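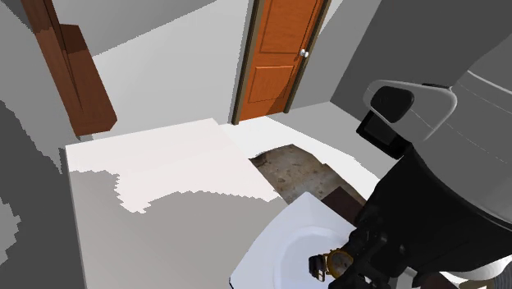 Clustden keeps track of money in local elections. We read the campaign finance reports that candidates for city council, school board and county office are required to file, put them into one searchable database, and publish what we find. The site is free to read and has no paywall. Much of what we do begins with a question from a reader who wants to know who paid for a mailer or a yard sign, and who doesn't know which office to ask. A lot of public records sit behind a door like this one, bright orange-brown panels and a round silver knob, with no sign to say what is kept on the other side. We go and ask for them, and then we put them where people can read them from home.

How we started

Shazia Khattak covered city hall for a weekly paper until it stopped printing. In her last year there she spent most of her evenings typing paper filings into a spreadsheet, because the county scanned them sideways and the text could not be searched. When the paper closed she kept the spreadsheet going. Gladys Chávez, who had worked as a compliance clerk for several campaigns, wrote to her about an error in it. The two of them corrected the error and kept working together.

The first version of the site had 244 filings on it, all from one city council election. The database now holds filings from 1281 campaigns and political committees. We add new ones after every reporting deadline, and we go backward when we have the time. The oldest school board records are still incomplete.

What we publish

The database. You can search by candidate, donor, vendor or employer. Each entry links to a copy of the original filing, so you can check our typing against the source. Where a filing was handwritten and we could not read an entry, the entry says so.

Vendor pages. These show every payment a firm has received from the campaigns we cover. They are the part of the site used most by other reporters. Vendors often appear under two or three spellings, and we join the spellings only after we have matched an address or a business registration.

Articles. We write when the records show something voters should know, such as a late report, a loan that was never listed as repaid, or a mailing with no disclosure on it. We call every person and company we write about before we publish, and we give them at least one full business day to answer.

Deadline guides. Before each election we put out a short guide that says which reports are due, when, and what they have to contain. Candidates use these too, and we are glad they do.

Who we are

Shazia Khattak, editor. Shazia assigns and edits all articles and has the final say on corrections.

Gladys Chávez, records director. Gladys handles public records requests and appeals. She has not worked for a campaign since joining Clustden and does not write about the candidates she used to work for.

Lucero Inga, reporter. Lucero covers city council and the mayor's office, and writes most of our Spanish-language articles.

Nilton Nina, data editor. Nilton built the tool we call Timum, which compares each new filing with the one before it and marks the entries that changed. An amended report can run to dozens of pages with only one line different. Timum finds the line. A person then reads it.

Solange Gill, operations. Solange looks after the budget, donations and the newsletter. If you have a question about a gift or a receipt, it goes to her.

How we are paid for

Clustden is a nonprofit. Most of our income comes from readers, and the rest comes from grants and from a small number of newsrooms that pay for bulk downloads of our data. We do not take money from candidates, parties, political committees, elected officials, or firms that sell services to campaigns. If a donor later runs for office, we return what they gave in that calendar year and say so on our donor page.

Anyone who gives more than $20 in a year is listed by name. We don't accept anonymous gifts above that amount. No single donor may give more than $4000 in a year, and that limit includes foundations. It has cost us at least one grant. We have kept it.

Our web hosting is provided by Gridon at its normal price. We list what we pay, along with salaries and rent, in the yearly report that goes up each January.

Our rules

Staff may vote, but may not donate to candidates, sign nominating petitions, put up signs or work on a campaign in any role. The same applies to freelancers while they are on assignment for us. We don't endorse candidates or take a position on ballot measures, including measures about campaign finance.

We publish the names of donors as they appear in the filings. We leave out street addresses. If your address shows up in a linked copy of a filing, write to us and we will black it out in our copy. We can't change the one held by the county.

Corrections

If we got something wrong, tell us which page it is on and what it should say. A link or a document helps but isn't required. Corrections to articles are placed at the top with the date. Corrections to the database are kept in a change log that anyone can download. When the mistake is in the filing itself, the campaign has to amend it, and we will update our entry once it does.

Contact

Use the form on the contact page for tips, corrections and general mail. If you want to send documents and do not want to give your name, use the mailing address listed there and leave off a return address. We read everything we get. During the two weeks before an election our replies are slow.

Page last updated 02/02/2024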